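About Siscombe

Siscombe cleans and puts in order the rooms that businesses would prefer their customers not to see. Stockrooms, mostly. Back offices, the space under the stairs, the cupboard with the boiler in it that has somehow also become Accounts.

The firm was started by Rahel Lanz, who had spent a long December looking for a box of till rolls at Gwilliam, the stationer's where she then worked. She found it behind a door that had been blocked since before her time, and handed in her notice soon after. Gwilliam is now a client. They still can't find the till rolls, but they do know which shelf they ought to be on.

Our own premises are at Rellport, in a building put up in 1951 and painted at intervals by people with differing views on lavender. Visitors expecting a showroom are usually quiet for a moment. We have cardboard boxes like everybody else.
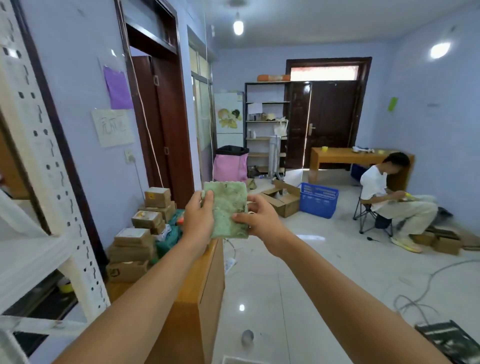

Most of the work is shelving and wiping. We favour white slotted steel, the sort with holes punched all the way up the posts, as it can be moved about when a client changes their mind, and clients do. Shelves get wiped when they go up and again when they're handed over. Cloths are used until they are past it, then for a while longer on floors.

We don't sell storage systems with names. There was one once, the Clasar, which Rahel designed herself and which had 200 parts and a booklet. We sold it to one customer - her brother - and he has asked us not to bring it up.

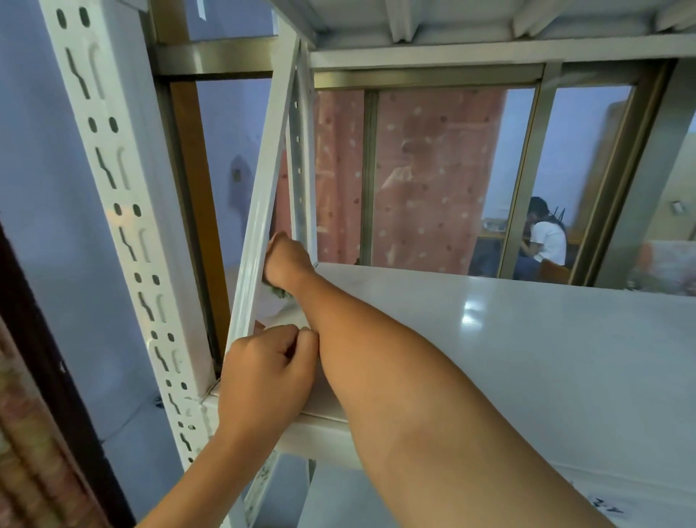
Shelves are numbered by hand in black marker. We did own a label printer, and it's probably in a box. Handwriting has the advantage that when something is put in the wrong place, you know whose 7 it was.

What we won't do is throw your things away for you. We'll make a pile, we'll stand next to it and we may sigh, but the decision is yours.

A single room starts at 822 pounds, two adjoining rooms at 1198. Sighing is included.
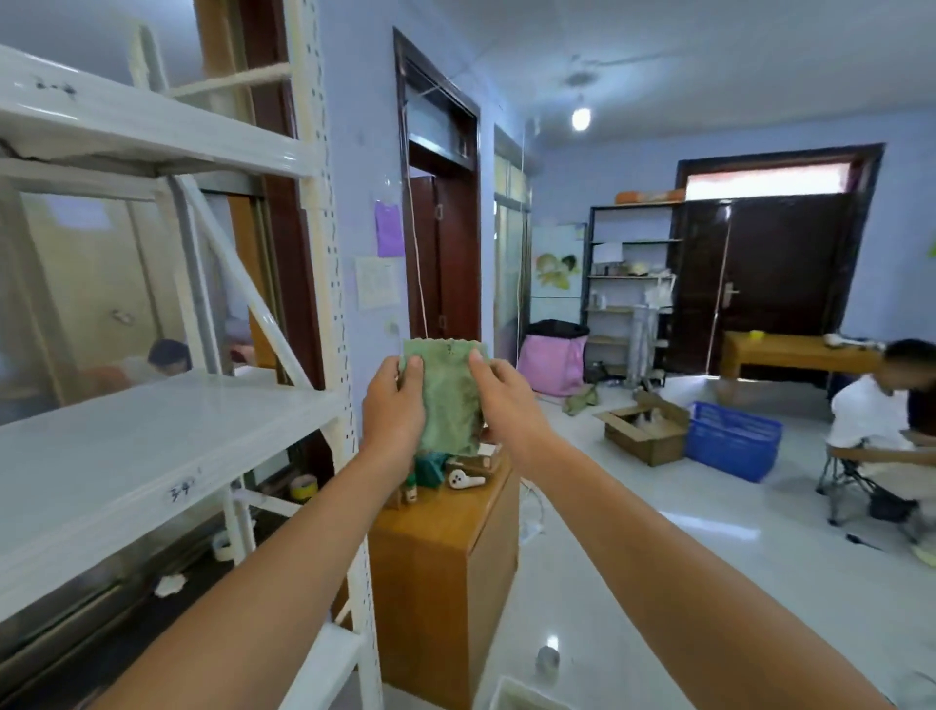
Page last changed: 24 September 2023

To arrange a visit, ring the Rellport office in the morning and ask for Rahel. Please don't tidy up before we come, as we need to see how bad it is. Parking is at the back, next to the skip.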